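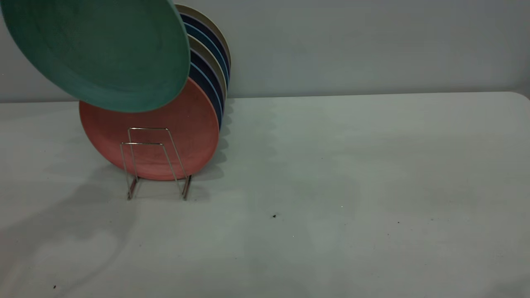
Doucette writes and maintains handling procedures for small robotic work cells. Our work covers task definition, bench layout, acceptance criteria and recordkeeping for sites where a machine picks up, moves and sets down ordinary household goods. Crockery takes up a good share of it. A wire rack with plates standing upright, coral red at the front and a tan rim at the back, raises most of the questions our procedures have to settle: which item is to be lifted first, how much tilt is permitted while it clears its neighbours, and what counts as contact with the rack.

## What we publish

Our main document is the Drodari Handling Code. It is issued in numbered parts and revised each March. Part 1 deals with terms. Part 2 deals with the bench, including surface condition, lighting and the marking of rack positions. Part 3 deals with stacked and racked items. Part 4 sets out how a run is logged, stopped and restarted.

The Code is written for the operator at the bench. Each clause contains one requirement. "Shall" is mandatory and "should" is advisory, and a site that departs from an advisory clause records the departure in its run log.

## Requirements common to all sites

- The work surface shall be wiped down before the first run of a shift and checked for debris at each changeover.
- Racks shall be placed clear of the bench edge and shall not be moved during a run.
- Items of different colours may share a rack. The colour order shall be entered in the log before the run starts.
- A lifted item shall clear the rack and all adjacent items before any sideways travel.
- A stop called by any person present shall be honoured without discussion. The operator signs the restart.

## How we review

Review is done from run records. A first review at a new site samples 200 runs, and a full review takes 2,000. Chipped or cracked items are withdrawn and logged under the run in which the damage was found. The current register at our Orkerthorpe office holds 2,628 entries, catalogued by clause number.

Harpreet Robichaud edits the Code and answers questions of interpretation. Kalliopi Dimitriou is responsible for site reviews and for operator training at Orkerthorpe and Urnier. Requests to amend a clause are made in writing and should cite the part, the clause and the log entry that prompted the request.

Page last revised Sunday, June 13, 2021.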